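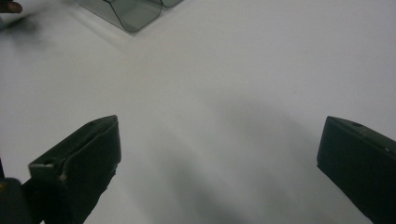
Attachment 1: white tabletop, Skadcombe office

Ticket 444
Subject: Heating in Skadcombe office ignores the Poneo timer
Status: Reopened (3)

Friday, 07:40
Reopening this. The office was cold again when we got in and the Poneo app says the heating came on at six. I don't believe the app. The radiators were stone cold and so was the pipe by the boiler.

Friday, 09:15
Support suggests moving the thermostat away from draughts. We did that in December and nothing changed. Also suggests new batteries. Ours is wired in, as stated on the first ticket.

Friday, 10:05
Read the gas meter before and after a one-hour "boost": 2,898 both times. The app logged the hour as heating. I would like someone to explain how.

Friday, 11:30
Support says the Kusitz receiver may have "lost pairing" and asks for a factory reset. Did it. Green light came back, app happy, no heat. A green light seems to mean the receiver has power and not much else.

Friday, 14:20
Switched the boiler on by hand at the receiver. Heat within minutes, so the boiler is fine, whatever Calloway's engineer wrote on his sheet. Please don't send him again to look at the boiler.

Friday, 15:50
Replacement receiver offered. Accepted, but leave this open until it has run 3 mornings without anyone touching it.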